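The desk that earns its keep

When Saron Gebretsadik moved her bookkeeping business out of a spare bedroom in Otthorpe and into two rooms above the old Zarkdale bakery, she gave herself 30 days to get the desks right. It took rather longer (the first lot went back to the shop!), but she is a patient woman, and she does love a pale wooden top with plenty of elbow room.

Her favourite things are the small ones: a power strip up on the desk where you can reach it without crawling, a little tan pad beside the laptop, and a brown cardboard organiser at the front edge, with a row of small square cells along the back and one larger open section for everything that won't fit in them.

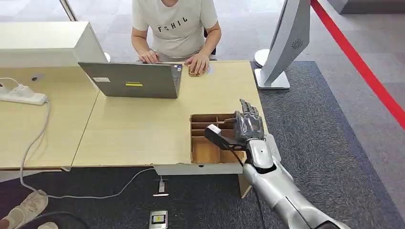

Cardboard will do nicely

Saron has tried trays in every material going and always comes back to card, which is light and cheap and can be swapped once it gets tatty. Stamps and paper clips go in the little squares, and the big section takes whatever the post brings. By December it is usually full of envelopes, and she sorts through them over a pot of tea at 2 in the afternoon.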